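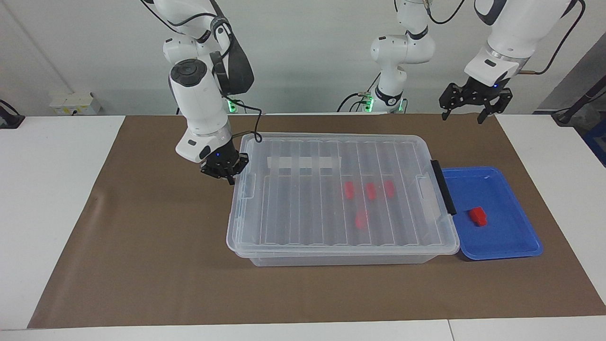
Minutes of the planning meeting for the Careck Autumn Yoga and Music Gathering, held on Sep 21, 2023 in the upper meeting room at Careck. The meeting was chaired by Helju Sproģis, and minutes were taken by Deividas Zariņš. Apologies had been received from the catering group. The minutes of the previous meeting were agreed with one correction: the evening chanting session is to be listed under music and no longer under workshops. Under matters arising, it was agreed that lost property from the summer day would be kept in a lidded translucent plastic container of the kind shown on the brown mat, and that it would be held at the welcome desk until the end of the gathering.

1. Dates and site
The Chair confirmed that the gathering will take place over three days in October. The lower meadow and the long barn have both been booked. The landowner has asked that no vehicles be left on the meadow overnight – this will be stated in the joining letter. The barn floor has been re-laid and shoes are not to be worn on it at any time. The request for a fire circle was discussed at some length. It was agreed that one fire would be permitted, on the gravel by the east gate, and that it must be out by eleven each night.

2. Tickets
Mr Zariņš reported that 532 weekend tickets and 162 day tickets had been sold. Sales of day tickets were slower than last year. A member asked whether the price for day visitors might be lowered. After discussion the meeting decided to leave the price unchanged and to look at the matter again for the spring. Camping pitches are limited to 85 and all have been taken. A waiting list has been opened.
Action: Mr Zariņš to write to those on the waiting list with details of the nearby hostel.

3. Programme
The draft programme was tabled. Morning practice will begin at seven in the barn, with a gentler class at nine in the meadow marquee. The Kulero ensemble will play on the first and last evenings. Szénási has accepted the invitation to lead the breathing workshop but cannot arrive before noon on the second day, so the workshop has been moved to the afternoon. This leaves a clash with the children's drumming hour. The Chair asked that the drumming be moved to the far side of the orchard, and this was agreed with one member against.
It was noted that two teachers had asked for longer classes. The meeting felt that seventy-five minutes should remain the limit, as the barn must be swept between sessions.
Action: Chair to send the revised programme to all teachers.

4. Sound and lighting
A quotation of £1,361 had been received from Haso for the hire of sound equipment and lighting for the barn stage. The meadow stage will remain unamplified, apart from one microphone for announcements. The quotation was accepted. Members asked that the lighting in the barn be kept low during the closing meditation – last year it was felt to be too bright. Haso will set up on the afternoon before opening and will need the key to the side door.
Action: Mr Zariņš to confirm the booking and arrange for the key.

5. Food and water
In the absence of the catering group, a short written report was read out. All meals will be vegetarian, with a vegan choice at each sitting. Visitors will be asked to bring their own cup and bowl. A second drinking water tap is needed near the marquee, and the farm has agreed to a hose being run from the yard. The report asked for a decision on whether the tea tent should stay open during evening concerts. Opinion was divided and the item was carried forward.

6. Any other business
A request for a quiet tent was welcomed. The small canvas tent will be used for this purpose if it can be mended in time. It was further agreed that dogs, other than assistance dogs, would not be admitted to the barn or the marquee.

The next meeting will be held in the same room in October, one week before the gathering opens. Items for the agenda should be sent to Mr Zariņš.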